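Ironing a Dress Uniform Shirt Before Inspection

Start with the collar, underside first, working from the points toward the middle. Start in the middle and you'll push a crease out to the tip, where every sergeant alive looks first.
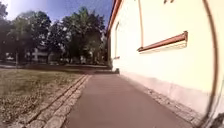 Cuffs come next, inside then outside. Go around the buttons. An iron driven over a button wins, briefly.
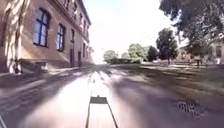 By Zofia Stępień
13/07/2022

Military creases want a damp cloth and a slow hand. Press each one, let it cool flat, then leave it alone. Spray starch goes on lightly, unless you enjoy flakes on navy blue.
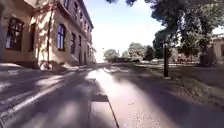
Hang the shirt with the top button done up. The back seat of a car doesn't count as a hanger, whatever my nephew in the Guard tells you.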